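Come open bottles with us: tabletop helpers wanted in Wemwood 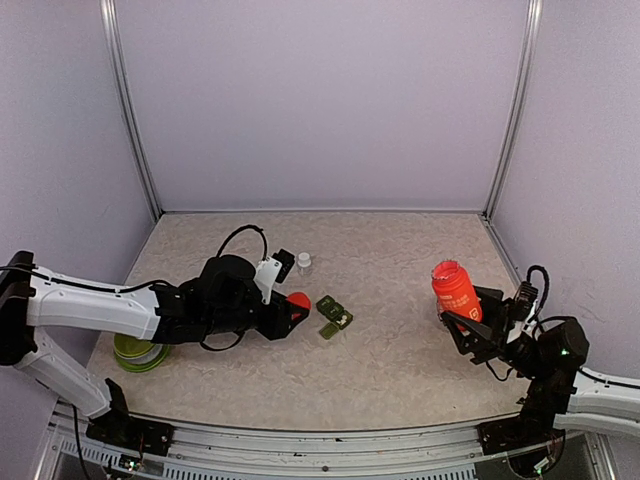 2 min read

14 Jul 2019

I run the little packaging room at Brostik, up the stairs on Drotamcombe Road, and I need people who are willing to spend a morning fussing with lids. Twist-off lids, push-on lids, lids that have rolled under the radiator (there's always one). If you've ever stood in your kitchen muttering at a bottle, you're who I want!

We're looking at how everyday bottles and their lids come apart and go back together, and which ones people give up on. The red-orange ones are my favorites — bottle and lid in the same color, so you can tell right away which pieces belong together even when the table's a mess. I'd love to hear if that matters to you or if you couldn't care less.

You'd sit at a table and work through a set of 16 bottles. Take the lid off, put it down wherever feels natural, put it back on. Then we chat for a bit and you tell me what bugged you. One visit is three hours with a long break in the middle, and I bring decent coffee and the almond cookies from Liao downstairs.

Who can come: anybody 18 or over who can sit comfortably for a while. Left-handed people, please please write, I never get enough of you. Sore wrists and stiff fingers are very welcome too, just mention it so I can plan a shorter set. You don't need to know a thing about packaging. Please skip hand cream that morning and leave the big rings at home.

What you get: $111 for the visit, paid by check before you leave, plus your bus fare if you keep the ticket. Parking is behind the building, but the lot fills up early.

Visits run on weekday mornings until December. The room is up one flight and there's no elevator, so call ahead if stairs are trouble and I'll set up a table on the ground floor.

To sign up, send a note to the Brostik front desk with "lids" in the subject line, your phone number, which hand you write with, and a few mornings that suit you. I answer everything myself, usually in the evening.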